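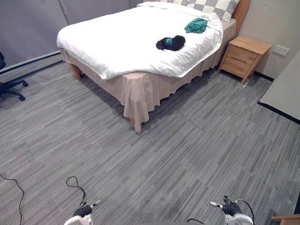
Flanditz House - Residents' Meeting, April
Shared rooms and guest bedroom

Present: Saadet Akyol (chair), Pilar, Wendell, Joon, Mrs. Tretosel from the second floor, and Ines taking the minutes.
Apologies: Curtis, who sent a message at 6:40 p.m. saying he was on his way, and another at 7:15 saying he wasn't.

Meeting opened at 7:05 p.m. in the dining room.

1. Minutes of the last meeting
Agreed, with one correction. Wendell did not "storm out" over the dish rack. He left to move his car. The word "storm" is struck.

2. Guest bedroom
Most of the evening went here.

Saadet reported that the guest bedroom is in decent shape as furniture goes. The bed, headboard and nightstand are staying where they are. The checked pillow is staying too, although Pilar would like it recorded that she has never cared for it.

Clothes on the bed. There is a black item and a green item on top of the duvet. Saadet asked whose they were. Silence. Joon said the black one could be his but he would need to unfold it to be sure. Asked why he had not unfolded it, he said he had only just heard about it. There is some teal in the black bundle, which Joon does not remember owning, so the matter stays open. Mrs. Tretosel believes the green one is a blanket. Wendell believes it is a sweatshirt. Neither had gone up to look, and neither offered to.

Agreed: anything left on the guest bed goes in the hall closet after 3 days. Joon asked if the clock starts now or from when the clothes were put there. Now.

Duvet. Pilar asked that whoever makes the bed pull the duvet straight at the corners and get the pillow out from under it. Wendell said a guest is going to get in and mess it up anyway. Pilar said that was also an argument against washing plates. The chair moved us along.

Bed skirt. Longest discussion of the night, almost 70 minutes if you include the tea. The beige skirt hangs loose at one corner and a leg of the bed pokes out from under it. Three proposals:
Pin it (Pilar).
Take it off, as the legs are perfectly nice wood and the skirt mostly hides whatever gets shoved under there (Joon).
Leave it alone (Wendell, with feeling).
Vote: pin it, 3 in favor, 2 against. Ines did not vote, having lost the will. Pilar has pins.

Nightstand. The drawers have no handles that anyone can point to. Mrs. Tretosel's sister, on her last visit, put her reading glasses in the top one and needed a butter knife to get them back. Saadet will look at stick-on knobs. Joon asked for two the same this time, please, with reference to the bathroom cabinet.

3. Linen budget
Saadet has a quote of $915 from Celex for new bedding for the whole house. This was received quietly. Wendell asked if that included the beds. It does not. The linen fund stands at $100. Agreed to buy one spare duvet cover, white again so it goes with what we have, and to thank Celex for their time.

4. Carpet cleaning
Xiao on the ground floor has offered the loan of a carpet machine, provided it comes back with the hose on. Guest bedroom first, then the landing. The bed will have to be shifted away from the wall, so the skirt should be pinned after the carpet is done - Pilar agreed to wait but asked that it not turn into another shower curtain.

5. Any other business
Somebody has been labeling the eggs. The eggs are communal. Please stop.
The hall light is still buzzing. Wendell likes it.

Actions
Joon: go upstairs and unfold the black thing.
Wendell or Mrs. Tretosel: establish what the green thing is.
Pilar: pins, after carpet.
Saadet: knobs (matching), duvet cover, polite note to Celex.
Curtis: carpet machine, as agreed in his absence.

Meeting closed at 9:20 p.m. Next one in May, same room. Joon is bringing the cookies.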